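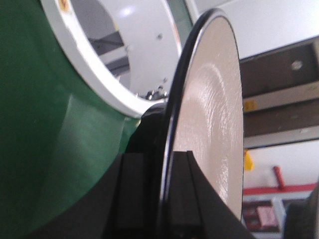

Dinner plate

A dinner plate is the big flat one, the plate you reach for when there's a real meal coming. I've been writing up tableware for this wiki for a while now, and the plate is still the entry I keep going back to fix (sorry to everybody watching the page history!). Mine at home are a mix of Gadosley stoneware and whatever survived my last move.

Color and rim

Cream and beige are the colors I see most at the sales I go to, and I get why – food looks good on them and so does an old tablecloth. A thin black rim around a cream plate is a favorite of mine. It gives the edge a crisp line, and it makes a mixed stack look like it belongs together even when it doesn't. Some glossy plates also have a faint ripple or swirl across the face, which you hardly notice until you tilt the plate toward a lamp and the light breaks up into streaks. The Druscombe catalog calls this "watered" and gives it 2 full pages. Collectors I've talked to just say swirly.

Brown rims turn up too, mostly on the older Druscombe lines. The 1850 pattern has one, and no, I don't know if that's a year or a shelf number. If you do, please add a source!

Standing and stacking

Plates can be stored flat or on edge. On edge takes less height, and you can pull one out without lifting the others, but you need a rack with slots that fit. The Stirkov rack is the one I own, and its slots are too narrow for anything with a deep curve. Flat stacks are fine for everyday plates. I put a paper napkin between the glossy ones, as the unglazed foot on the bottom can scratch the plate under it.

Washing

Warm water, a soft sponge, mild soap. Gray marks from forks usually come off with a baking soda paste – rub gently and go easy on a painted rim.

Naming

Mạc plates have their own entry, so please don't merge them in here again. Salad plates and chargers are separate as well.

Last edited 17/12/2020. The list of rim patterns still needs work, and I hope to get to it in February.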